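Call for participants: recording the kitchen words of Fodcombe and Wanville

Closing date for replies: Wednesday, July 10, 2019

We are looking for people who grew up in Fodcombe, in Wanville or on the farms between them, and who still use, or still remember, the local words for cooking, baking and preserving food. The work is done by Olla, a small group which collects everyday speech from market towns and villages. Our results will be a printed word book and a set of sound recordings, which the library in Wanville will keep and lend without charge.

Why kitchen words

When older speakers are asked about dialect, they often think first of farm work, weather and animals. These words were collected in the past, and quite well. The words of the kitchen were mostly left out. The earlier collectors visited men in the fields and in the public houses, and they did not often ask who made the bread or what the burnt part at the bottom of the pot was called. In our first interviews we heard three different words for the crust of a milk pudding from speakers who live on the same road. We have also noticed that a word can mean one thing in Fodcombe and another thing in Wanville. One example is "swill-cloth", which for some people is the cloth for the dishes and for others the cloth in which a pudding is boiled. I would not like to confuse them.

Who can take part

You can take part if you lived in Fodcombe, Wanville or the area between them for most of your childhood. It does not matter where you live now. There is no upper age limit, and our oldest speaker until now is 78. Younger people are also very welcome. The youngest must be 16, and those under 18 need a signed permission from a parent or guardian.

You do not need to be a good cook. You also do not need to "speak dialect", as many people say to us when they want to refuse. Some of our best material came from a person who told us at the door that she spoke no dialect whatever and then used it for the whole afternoon.

We are especially missing the following:
people from the upper part of Fodcombe, near the old quarry cottages
people whose parents or grandparents came from another country and who learned local words at school or from neighbours
anybody who worked in a school kitchen, a bakery or a hospital kitchen in Wanville
people who own handwritten recipe books, also if the writing is difficult to read

What we will ask you to do

There are two meetings. The first is a conversation of one hour, at your home or in the reading room of the library, as you prefer. We talk about meals, festivals, shopping and the kitchen of your childhood, and we record the sound. The second meeting is shorter and takes place some weeks later, in August. At this meeting we read our notes to you and you correct them. Please do not be polite with us. If we have spelled a word in a way that looks wrong to you, we need to know it.

Between the meetings we will give you a small notebook. If a word comes to your mind while you are cooking or washing up, please write it down, together with the name of the person from whom you heard it first. Some participants prefer to telephone us with their words, and this is also possible.

We do not film, and we will photograph recipe books or kitchen objects only with your agreement.

What we offer

Each participant receives 30 pounds after the second meeting, and a copy of the word book when it is printed. We pay bus fares inside the county if you keep the tickets. If you come by car, please ask us before the meeting. You will also receive your own recording, on a disc or by e-mail. Several families have told us that this was the more valuable part for them.

Your name and your recording

You can choose to be named in the book, to appear with your first name only, or to have no name at all. You may change your mind until the book goes to the printer. You may also ask us to remove a part of your recording, and you do not have to tell us the reason. Stories about neighbours who are still living will be left out in any case — we had to learn this.

How to reply

Please write a short letter or leave a message for Josphat Kariuki, who arranges the interviews. There are reply cards at the front desk of the library in Wanville and in the post office in Fodcombe. Tell us your name, the place where you grew up, and the days on which we can reach you. If you would like to add a word or two from your own kitchen, we will be glad, but it is not a condition.

The interviews are carried out by Josphat Kariuki and by Ms Swai. Both of them carry a letter from the library with a stamp, and you may ask to see it before you let them in. If you would feel more comfortable with a friend or a relative in the room, please invite them. They may also speak, and in our experience they usually do.

We answer all replies, also those which come after the closing date, but we cannot promise a place to late applicants. In this case we will keep your card for the next round, when we hope to continue with words for washing, ironing and mending. 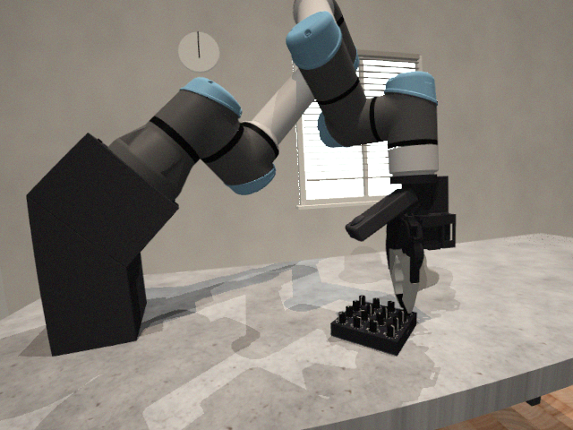 Reply cards can be handed in at either desk during opening hours, and no stamp is needed.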